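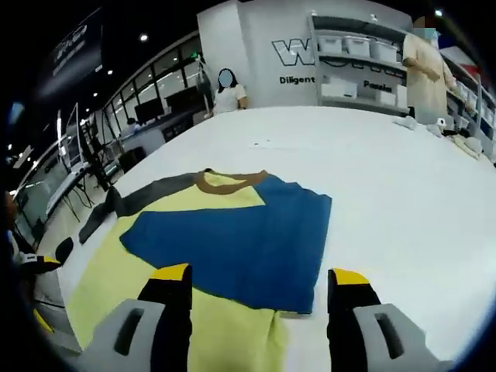

I've wanted to see inside the Lockwood mill since we moved to Trirnadgate, and in June I finally got my chance. They open the doors one Wednesday a year, and this time I took the afternoon off, packed a sandwich and got there 45 minutes early. I wasn't even first in line!

Lockwood knits cloth for shirts and sweatshirts, and the tour follows the yarn through the building. You start in the cone store, which smells faintly of wax and cardboard, and then go up an iron staircase to the knitting floor. What a noise! There are 29 circular machines up there, and each one drops a slow tube of fabric into the space underneath it. Our guide, Jalen Yazzie, started on the night shift 14 years ago and can tell by ear when a needle has gone. He stopped mid-sentence once, tilted his head and walked off to switch a machine off. Sure enough, there was a thin ladder running down the cloth.

The dye house was my favorite part. It's hot and damp and the floor slopes toward the drains, so wear decent shoes (I saw sandals, and I saw regret). They were running a big batch of green for a customer called Grollow, and Jalen pulled out a dripping handful so we could see how much darker it is wet than dry.
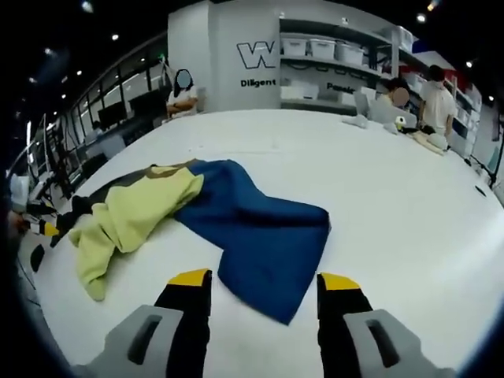 After that came the cutting room, where the cloth rests for a day before anyone touches it with a blade. Knit fabric stretches on the roll, and if you cut it too soon the sleeves come out short. I sew a bit at home and have never once let anything rest - that explains a lot about my pajamas.

The tour ends in the canteen with tea and a remnant table. I came away with five pieces of ribbing and a bag of odd cones for less than I'd spend on lunch. Two people were having a very polite tug-of-war over the last of the mustard jersey when I left.

Some practical notes. Parking is on the street behind the Florex garage and fills up by noon. The tour takes about two hours, nearly all of it standing, and they lend you ear protectors at the door. Kids have to be ten or over. I've already asked to be put on the list for next June, and I'm bringing my sister and a bigger bag.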